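Nähen lernen, Nähen lehren

Interview mit Domnica Radu und Darius Dinu zum Studierendenprojekt »Jeveck«

Seit zwei Semestern befasst sich am Institut Zastura eine studentische Projektgruppe mit der Frage, wie sich chirurgische Nähte mit Roboterarmen ausführen und für maschinelle Lernverfahren aufzeichnen lassen. Das Projekt trägt den Namen »Jeveck« und ist als Wahlpflichtveranstaltung im Masterstudiengang verankert. Geleitet wird es von Domnica Radu. Darius Dinu gehört der Gruppe seit ihrer Gründung an und vertritt sie nach außen.

Auf die Frage nach dem Ursprung des Vorhabens verweist Radu auf eine Lücke im bisherigen Lehrangebot. »Unsere Studierenden haben Regelungstechnik gehört und Bildverarbeitung gehört, aber sie hatten kaum Gelegenheit, beides an einer Aufgabe zu erproben, bei der das Material nachgibt«, erklärt sie. Eine Einzelknopfnaht sei dafür gut geeignet. Nadel, Faden und Gewebe verhielten sich bei jedem Durchgang ein wenig anders, und ein fertiges Modell, das man lediglich einsetzen müsse, stehe nicht zur Verfügung.

Dinu beschreibt die ersten Wochen als mühsam. »Wir haben zunächst nur die Nadel von einer Seite zur anderen übergeben, ohne Faden und ohne Gewebe. 100 Übergaben waren verlangt, bevor wir den ersten Stich setzen durften.« Erst danach sei an Gewebe gearbeitet worden. Ein Durchgang umfasse das Fassen der Nadel, den Einstich am Wundrand, das Nachziehen des Fadens und den Knoten. Am schwierigsten sei nach wie vor der Faden. Er lege sich in Schlaufen, gerate hinter die Instrumente und sei für die Auswertung schwer zu verfolgen.

Für das laufende Studienjahr hat sich die Gruppe 1000 aufgezeichnete Durchgänge zum Ziel gesetzt. Im Juni lagen 800 vor. Die Durchsicht übernimmt Grigore Mocanu, der jede Aufzeichnung nach einem gemeinsam erarbeiteten Schema in Abschnitte gliedert. Fehlversuche werden dabei nicht verworfen. »Eine Nadel, die verrutscht, ist für das Lernverfahren ebenso aufschlussreich wie ein sauberer Stich«, sagt Radu. Die Studierenden hätten anfangs dazu geneigt, misslungene Durchgänge zu löschen. Dies sei inzwischen ausdrücklich untersagt.

Zur Arbeitsweise befragt, erläutert Dinu die Aufteilung in zwei Teilgruppen. Die eine bediene die Arme und führe Protokoll, die andere entwickle die Software zur Erkennung von Nadelspitze und Einstichpunkt. Nach jeweils zwei Wochen werde gewechselt. Lucian Oprea, der aus der Informatik zum Projekt gekommen ist, habe auf diesem Weg das Knoten gelernt und gebe es nun an die neuen Mitglieder weiter. Die Gruppe zählt derzeit 10 Studierende.

Eine klinische Anwendung strebt das Projekt nicht an. Radu legt Wert auf diese Abgrenzung. »Es handelt sich um eine Lehrveranstaltung. Wir prüfen, ob ein Teilschritt unter festgelegten Bedingungen wiederholbar gelingt, und dokumentieren, wo er scheitert.« Angus McKinnon, der die Veranstaltung fachlich begleitet, habe die Gruppe mehrfach dazu angehalten, ihre Erfolgskriterien vor dem Versuch schriftlich festzuhalten.

Im kommenden Semester soll die Übergabe der Nadel zwischen den beiden Instrumenten im Vordergrund stehen. Die Ergebnisse werden beim hochschulübergreifenden Wettbewerb in Wanow vorgestellt. Bewerbungen für die Projektgruppe nimmt das Sekretariat im Haus Nedelcu entgegen. Vorkenntnisse in der Robotik werden nicht vorausgesetzt.

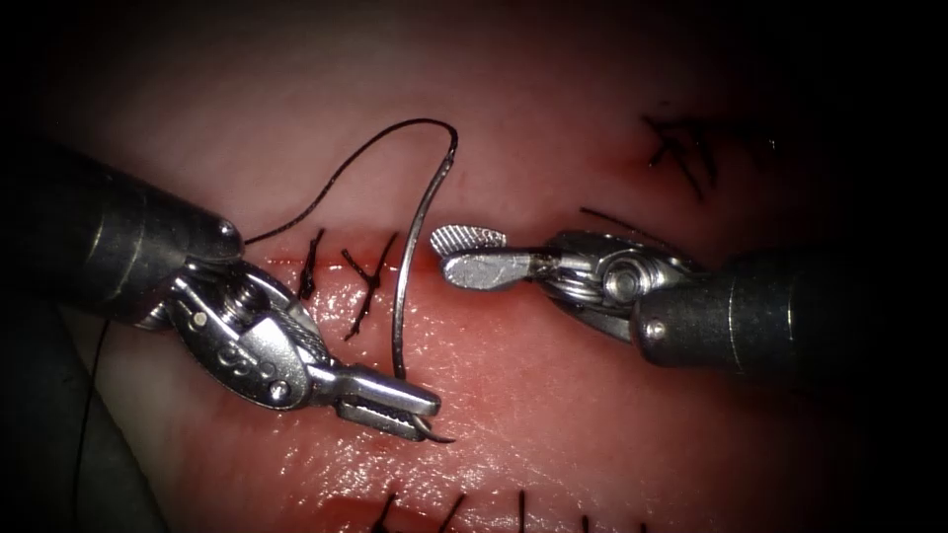
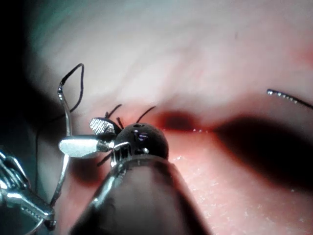
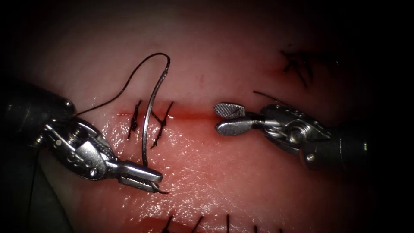 Projekt »Jeveck«: Arbeit an der Naht. Im ersten und dritten Bild hält das linke Instrument die gebogene Nadel, zwei Stiche sind gesetzt.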